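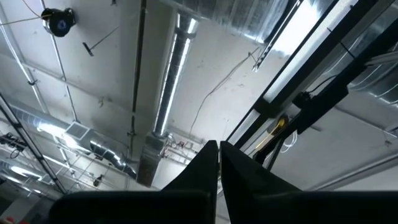
The wrist camera's view with the gripper pointing up at the ceiling of the Clilgate hall.

The arm stopped with its fingers toward the roof, and for a short time people in the hall believed that this was a normal rest position. Smaranda Costache did not believe it. She had written the rest position herself, and in her version the fingers look down.

"I saw the picture on my screen first," she told me when I visited the hall in August. "The table was gone from it. I had ducts, I had pipes, I had the lights. I said to Lacey, please do not go inside the fence."

Lacey Tindall, who is responsible for safety at Drenus, was already standing near the gate. The job that afternoon was a simple one. The arm takes small castings from one tray and puts them in another, and the team wanted to run 1,000 cycles without a person touching the controls. It failed at cycle 313.

What happened between this cycle and the stop is known quite well, because the controller keeps a log. The arm had put down a casting and was going back for the next one. In this part of the path the wrist must turn a little to the left. Instead, it turned the long way, through the back, and the elbow followed. The last command in the log was a target that was correct in position and wrong in orientation.

"For the software, the two orientations were almost equal," Costache explained. "There is a sign in the calculation, plus or minus. With plus, the wrist turns a few degrees. With minus, it makes a tour. Both arrive to the same place, so the check at the end says everything is good."

The check at the end never had its chance. A limit on joint torque stopped the movement before the target was reached. I asked Tindall if this means the safety system did its work.

"The torque limit did," she said. "I'm less happy with the rest. We had a speed limit and a fence. We had no limit that said the gripper should never point above the horizontal, and in this job there is no reason for it to do so. If there had been a casting in the fingers, we would be talking about a piece of metal above head height."

She does not want to make the event bigger than it was. The gripper was empty and no person was inside the fence. But she wrote a full report in the same evening, and she asked that the arm stay as it was until the report was finished. This caused some discussion. The people from Winov, who supply the planning software, wanted to bring the arm home immediately and repeat the test. Tindall refused.

"When you move it, you lose the joint angles as they really are," she said. "The log tells you what the controller thinks. I wanted us to read the scale on each joint and compare. We did, and they agreed. It cost us the evening."

The repair was small. Costache added a rule that compares each new orientation with the one before and takes the shorter way. She also looked through the older recordings and found the same sign change 3 times in 2,385 movements, each time at a place where the wrist had enough room and nobody noticed the longer turn.

"This is the part I don't like," she said. "It was there before. We were looking at the trays."

The new limit on the gripper direction is now set in the safety controller, separate from the planner, so a mistake in one does not pass to the other. Barbu, the second cell in the hall, received the same setting a little later, although it runs different software.

I asked Costache if she trusts the arm now. She thought about it while she closed the log on her laptop.

"I trust the limit," she said. "The long run we will start again from zero, with the gate locked. Lacey has the key."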